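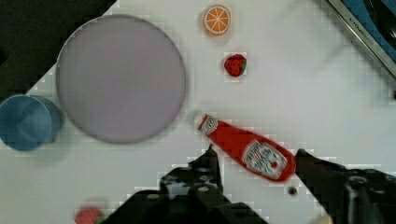

The night bench disagrees with my last entry and wants it on record that the drift in the Orstead balance is thermal, with the leveling feet playing no part. Their argument is that the zero moves with the room and comes back by morning. Fair point, logged. I still want the feet checked before we touch the calibration.

October, 4:10 pm

Repeat run on the balance, same 2000 g check weight, draft shield closed, door closed. Warm-up extended to 43 minutes. Room at 22 °C at start, vent over the bench taped off.

- Zero after warm-up: stable
- Zero after first load: up 2 counts
- Zero after fifth load: up 5 counts, did not return

Vent was off for the whole run, so air movement is out. Room reading did not change. That weakens the thermal case but does not kill it, as the probe is on the wall and the balance sits over the Trumetti supply.

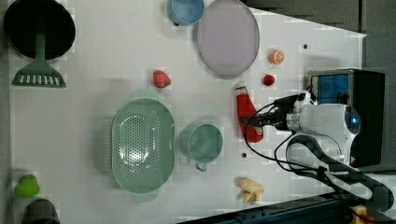 Moved the supply to the lower shelf and ran the loads again. Zero held within 1 count through the fifth load. Put the supply back: drift returned by the third. So the night bench is at least partly right, with the heat coming from underneath.

Rear left foot was also loose by a quarter turn. Tightened it after the runs, so it has not been tested separately.

To do:

- Second probe under the pan housing
- Repeat with foot tight, supply in the old position
- Correct the Mateos sheet, row 121 has the wrong units
- No recalibration until both are done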